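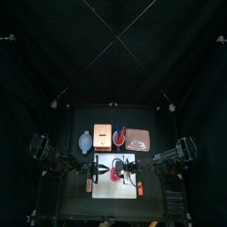

A reader of our first article wrote that it makes no sense to compare two sets of fingers on a table with two arms, as the arms are never the same. We agree with the half of it. The arms are the same model, but each one has its own play in the joints, so every pair of fingers was mounted first on the left arm and then on the right. The numbers on this page are the sum of both sides. More questions which came to us in the same weeks are collected below.

FINGERS

What did you compare?

Two pairs of fingers for a parallel gripper. The first pair is from Floma and is stiff over its whole length. The second is from Makeo and gives a little at the tip when the force rises. Both pairs are black, both fit on the same mount, and the change takes one small key and some patience with the screws.

How many grasps did you make?

We logged 1556 grasps, of which the first 600 were used only for finding a good closing speed. Those 600 are not in the result tables. We kept them in the download, in a separate folder.

Which pair should I buy?

It depends on what lies on your table. For hard things with parallel sides we prefer the Floma fingers, because they close at the same place each time and the position can be trusted. For cloth, thin rings and everything round we prefer Makeo. If you can afford only one pair, take Makeo and close slower.

Do the pointed tips damage soft objects?

With the force at the lowest setting we found no marks on the cloth. At the middle setting the Floma tips left small dents in soft foam. We did not test the highest setting on soft things and we would advise you against it.
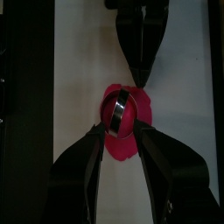 View from the wrist camera: both fingertips on the pink dome, the silver band between them.

Why do you use shiny objects? They are bad for every camera.

Exactly for this reason. A gripper test with only matt cubes gives a nice table and not much help. A reflecting edge moves when the wrist moves, and then the arm corrects its position for nothing. We wanted to know how often this happens with each camera setting. With automatic exposure it was frequent. With fixed exposure it became rare, but the dark parts of the picture lost almost all detail.

CAMERAS

Is a wrist camera enough, or do I need also a fixed one?

For closing the fingers, the wrist camera is enough. For finding the object at the beginning of a task we always used the fixed view as well. When the fingers are near the object they hide a good part of it, and this is the same for both pairs. The Makeo fingers are a bit wider at the base, therefore they hide a bit more.
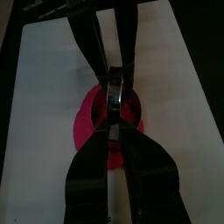 Can I use the Floma fingers with a different controller?

The fingers have no electronics, so the controller makes no difference to them. Only the opening width must be entered again, and the zero position must be checked after the change.

Where should the wrist camera be mounted?

We tried it high on the wrist and low on the wrist. The high place sees more of the table, the low place sees better what happens between the tips. We stayed with the low one. Please fix the cable in two places, as a hanging cable pulled our camera out of its angle during the first evening.

How often do you calibrate?

Before each session, and after each change of fingers. When the wrist looks away from the table, towards the walls, there is very little for the camera to hold on to, so our calibration poses all look at the board. 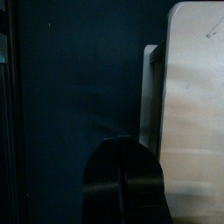 CONTROLLER AND COSTS

Which controller did you use?

The Rieger controller, with the force limit set in its own menu and not from our script. We had a script for this at first, but it reacted too late when the fingers touched a hard object.

What does such a table cost?

We had a budget of 2000 euros for fingers, cameras and small parts. The arms and the controller were there already and are not counted. The budget was enough, although for a second set of spare tips nothing was left.

Can I come and try the fingers?

You can, in our workshop in Pumesitz, from May onwards. Write to us before and tell us which objects you want to bring. Very heavy objects we have to refuse.

Will you test suction cups too?

Not on this table. There is no air supply near it and the compressor is too loud for the room.

May I use your data?

Yes, with a link to this page. If you find a mistake in the tables, please send us the line number, it makes the search much faster.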